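Notes from the Pradcombe Fruit Bowl

Hello again, everyone. July 2, 2025, and it's finally warm enough in my house to eat fruit the way I like to eat it, meaning all day long and over the sink. I've been promising Dirk Maes a newsletter item on fruit bowls since January (he edits this thing, he's been very patient), so I'm typing it up before the stone fruit takes over my life completely.

My subject this time is sorting. You come home from the market, you've got citrus and plums and a tomato rolling around with everything else, and you have to decide what lives together. I like to spread it all out on something soft first and have a good look at it before anything goes on a plate.

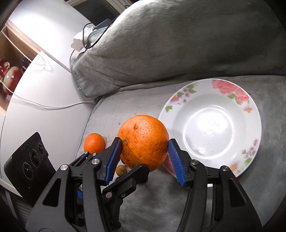
Oranges, big and small, with a white plate close by.
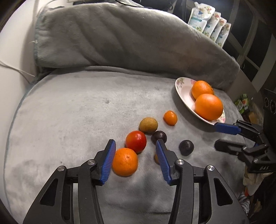

I started doing it this way after I lost a whole bag of plums at the bottom of my big ceramic bowl. It's a Bravby, very deep, very pretty, and a terrible place to keep fruit! Everything at the bottom gets squashed and everything at the top gets eaten, and by the end of the week you reach in and your fingers go right through something. I still love that bowl. It holds onions now.

So the rule at my place is one layer. A plate, a tray, the lid of a cake tin, whatever's flat. If it doesn't fit in one layer I bought too much, and some of it goes next door or into a pan with sugar.

Oranges are the easy ones. They'll sit out on the counter for a week without complaining, and longer in the fridge if you don't mind a cold orange (I do mind, it hurts my teeth). I pick them by weight. Hold one in each hand and take the heavier one. I don't worry much about marks on the peel, since a scratch usually comes from a branch rubbing on the fruit while it grew, and the inside is as good as any other. Soft spots are a different story. Press gently near the stem end and if your thumb sinks in, use that one today.

Mandarins I treat as a snack and I buy fewer of them than I want to. They dry out faster than big oranges do, and there's nothing sadder than peeling one and finding those pale, cottony segments. Into the fridge with them after a couple of days. If you've got kids in the house you can ignore this whole paragraph because you won't have any left.

Plums need watching. I leave the firm ones out, not touching each other, and check them every morning while the coffee's going. They're ready when they give a little at the shoulder and smell like something. That dusty coating some of them have is the bloom, it's natural, and I leave it on until right before I eat them. Same goes for washing in general. Wash it when you're going to eat it. Wet fruit in a pile is how you get fuzz.

Then there's the tomato question, and I know from last time that some of you have strong feelings! Mine goes with the fruit. It stays out on the counter, stem side down, and it only sees the fridge if it's so ripe it won't make it to supper. Veerle Declercq wrote in to tell me she keeps hers on the windowsill in a row like her grandmother did, and I tried it, and they did look cheerful, but the afternoon sun in my kitchen is fierce and I ended up with warm soup in a skin. If your window faces north you might do better.

Kumquats, if you can find them, get eaten whole, peel and everything. Roll one between your fingers first to wake up the oil. My cat Mao leaves the room when I do this. The very sour ones I slice thin and put in a jar with honey, and a spoonful of that in hot water has gotten me through more than one cold.

A few of you asked what I use for a fruit plate these days. It's an old Woretti platter from a yard sale with a chip on the underside. I paid 7 dollars for it and the woman threw in a gravy boat I've never once used. If anybody in Pradcombe needs a gravy boat, it's yours, just knock.

Please keep sending me your ways of using up the last of the citrus. I've had two for marmalade and one for an orange and olive salad that I was very suspicious of, and then I made it twice in the same week. Slice the oranges into rounds, scatter the olives, a little red onion, good oil, salt, and let it sit while you set the table. Veerle adds fennel. I didn't have any fennel so I can't tell you.

Next time it'll be jam, if the plums cooperate, and I'll be wanting jars. Anything with a lid that still fits. You can leave them on my porch, the left side please, the right side gets the sprinkler.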